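Chapter 8
Wood Surfaces in Use

8.1 Scope

Chapter 7 dealt with the drying of boards. We now turn to the finished surface, and to how grain direction affects wear, staining and repair.
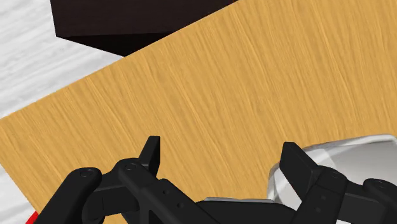

Wood swells far more across the grain than along it. A top fixed rigidly at both sides will therefore split or cup when the air becomes damp. Slotted fixings allow the movement.

8.2 Sources of damage

Damage in use falls under two heads: liquids and abrasion. Water enters fastest at the end grain, which should be sealed first.
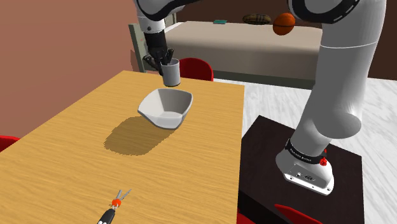

Abrasion is measured by the Skidard test, described in Section 8.4. Table 8.1 lists results for 21 oiled and varnished samples. Readers should review the terms for grain in Chapter 2 before going further.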